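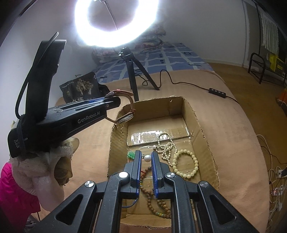
The Drollow is a shallow jewelry tray with 20 compartments and a clear lid, and I bought two of them in June to replace the system I had been using, a shipping box. Anyone who keeps beads in a box knows how that goes. The long brown strand ends up along the bottom, the small cream-white one knots itself into a heap with a bracelet sitting on the end of it, and the green carved pendant is under something. I could find any one piece in there, but I could rarely lift it out alone. Most of my collection is beaded, and I wanted to see whether a tray sold mainly for rings and earrings would work for it.

The tray is made by Clomimari and comes in gray or tan. I chose gray. It arrived flat in a sleeve with the dividers packed separately, and you push them into slots in the base. The slots were tight on the first tray and a little less tight on the second. Setting up both took me less than an evening, including one divider that I put in backward and had to pry out with a butter knife.

Bracelets are what it does best. A stretch bracelet with large beads fits in a square compartment and keeps its circle. The lid closes over it without pressing, as long as the beads are not much bigger than a grape. I have one chunky bracelet that holds the lid up at the corner. It lives in a drawer now.

Pendants are fine too. The lining is a short felt that keeps them from sliding when you pull the tray out. If a pendant is carved or has a scalloped edge, the felt leaves lint in the grooves, and I go over mine with a dry toothbrush every so often.

Long strands are the weak point. There are four long compartments down one side, and they are too short for a full necklace laid straight. You have to fold it at least twice. Folded strands of large beads stay put. Strands of small beads don't, and if you carry the tray tilted they will work themselves into a loop and then into a knot. I ended up tying a twist tie loosely at each end of the small-bead ones, and I have not had to untangle any since. Cords are similar. A thin one with no beads on it can slip under a divider, so check there first when it goes missing.

The lid is clear plastic and scratches easily. Mine had marks on it within weeks from stacking one tray on the other. The little rubber feet are supposed to prevent this, but two of them came off and the glue that came with the replacements did not hold. I used my own.

I also looked at the Jang stacking drawers before buying. They are deeper, which would suit the chunky pieces, but you cannot see what is in them without opening each one. The Tindinden roll is good for travel and I still use it for that. It is no help at home because you have to unroll the whole thing to get at one necklace.

After half a year both trays are full and I have kept them. I would buy the Drollow again for bracelets, pendants and earrings. For a collection that is mostly long necklaces, get hooks on a wall and save the money. If you do order one, take out a few of the dividers right away and make some double spaces. The compartments are smaller than they look in the store listing, and the dividers get harder to remove once the felt has settled around them.

Updated 2021-01-05: Clomimari sent a new set of feet with a different adhesive. They are still on.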